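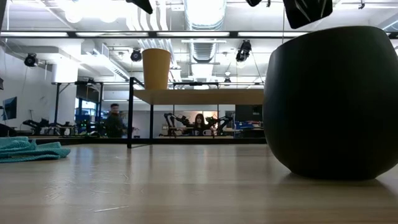
Minutes, household tasks working meeting, 15th November
Room 2114

Present: Babatunde Haruna (chair), Sibel Işık (minutes), the Prusero bench group, two from Salel by phone.
Apologies: Cabrera.

1. Minutes of the October meeting
Accepted with one correction. Under item 4, "dish rack" should read "drying shelf."

2. Clearing and putting away cups
The bench group reported on putting cups onto a raised shelf. In 20 attempts with opaque cups, the arms needed help in 6. Most of those were bad grasps at the rim. Clear cups are still much worse and were left out of the count. Salel asked whether a person would be faster. The group said yes, by a wide margin, and that speed has not been worked on yet.

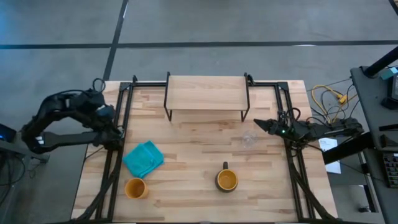

The chair wants clear cups counted from now on, as any kitchen will have them. Agreed. Results for the two kinds are to be kept apart.

3. Folding cloths
A single towel laid out flat can be folded in about 2 minutes. A towel dropped in a heap cannot be done dependably. Spreading it out is the hard part, and the group has no date for it. Lumon's shop-floor request (wiping down a counter between customers) was put off until the folding work is further along.

4. Is any of this ready for a home trial?
Long discussion. The bench group would support a trial of cup clearing only, with a person standing by. Salel would prefer to wait.

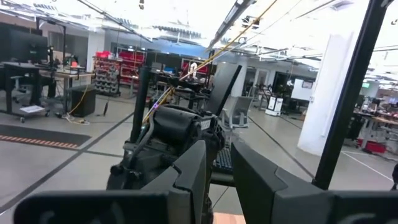 Sibel Işık said that a machine somebody has to stand next to has not taken over the chore, and asked that the trial plan state how often a person may step in before a run is called a failure. The chair agreed to add a limit. No vote was taken.

5. Actions
Bench group: repeat the cup runs with clear cups included.
Haruna: draft the trial plan, with the limit, and send it to Salel and Cabrera.
Işık: reply to Lumon about the counter request.

6. Other business
None. Next meeting in the same room.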